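ok going to do this as a thread because I've been asked four times now why I gave up my subscription to the Zumard weekend magazine. long-ish, sorry

1/ Background. I've read Zumard since it was a fat paper thing with a crossword you could finish on one bus ride. Columns, essays, the odd recipe, a reader's letter from someone furious about cushions. Loved it

2/ In January they redid the home page. Now it's currency rates at the top, then a wall of headlines, first person, all lower down the page than the last one. "Why I stopped saying sorry to my sister". "What my divorce taught me about soup". I clicked on the soup one. Obviously

3/ The soup one had 149 words you could read before the paywall. No soup in them

4/ Fine, I pay, so I logged in. Rest of the piece was two paragraphs and a link to a different piece, also by someone's ex husband

5/ I'm not against personal columns!! Some of the best things I've ever read are a person going on about their own kitchen for a page and a half. But they had to be ABOUT somthing by the end. Or be funny. One of the two

6/ Then the price. Was 20 a quarter, went to 25. Letter said this was to "deepen the conversation". What conversation, they shut the comments 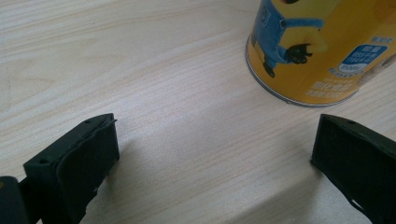

7/ Before they shut them there was one thread under a column on whether couples should share a bank account. 569 comments. I read the lot over two evenings. Far better than the column. A woman in Pludlow had kept three accounts going since her wedding and explained the system, with headings

8/ Gone now. All of it. Wrote to ask if there was an archive and got a reply saying my feedback had been passed to the team at Fluren, who I think run the website? or own it? couldn't work it out from the footer

9/ Wrote to Fluren. Got an auto reply thanking me for my interest in advertising

10/ So I cancelled. 17th February, by phone, you can't do it online. Was offered half price, then a tote bag, then half price AND the tote bag. Said no to the bag quite sharply and felt bad afterwards

11/ What I'm reading instead, for those who asked. The Massawe letter, comes by email, fortnightly-ish, mostly about marriage, manners and neighbours. Long pieces. No rates, no gold price. Last one was on who gets to keep the friends after a split and I've thought about it most days since

12/ Also the library has old bound Zumards upstairs. You can't take them out but there's a decent chair. The advice page from back then is brutal, one reply is just "No."

13/ Someone's asking below if the crossword's still good. It's behind a seperate login now so I couldnt tell you. My neighbour does it and says it's got easier, but she says that about everything

14/ Not telling anyone else to cancel btw. If you like the headlines stay for the headlines. The Saturday book pages are still good, same as ever, I do miss those

15/ And if you're the woman in Pludlow with the three accounts, please get in touch, I wrote down the first two and lost the third bit

16/ edit to 10, they've sent the tote bag anyway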